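Affaire de l'entrepôt Drinel

L'affaire de l'entrepôt Drinel est une affaire criminelle jugée par la cour d'assises de Vandov. Elle concerne la mort de deux employés de la société de transport Adeleke, tués dans un entrepôt de la commune d'Olthorpe.

Enquête

Les corps furent découverts en octobre par un gardien, vers six heures du matin. L'instruction dura dix-sept mois et l'on entendit 90 témoins. Les enquêteurs s'intéressèrent d'abord à un vol de marchandises, puis à un conflit ancien au sujet d'une dette — cette seconde piste fut retenue par le juge. Des fibres textiles prélevées sur les lieux firent l'objet de deux expertises, dont les résultats ne concordaient pas entièrement.

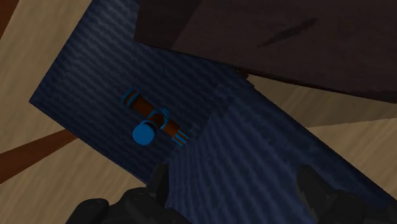 Tissu bleu marine à fines côtes, replié sur lui-même (image de synthèse).

Procès

Rigoberto Ayala, ancien chef d'équipe, comparut seul. Il reconnut sa présence dans l'entrepôt, mais il nia toute intention de tuer. Son avocat, Efe Bako, demanda l'exclusion de la seconde expertise, demande qui fut rejetée. Après presque 13 heures de délibération, la cour le déclara coupable de meurtre et écarta la préméditation.

Suites

La défense fit appel du jugement. La peine fut confirmée, tandis que les dommages accordés aux familles furent augmentés.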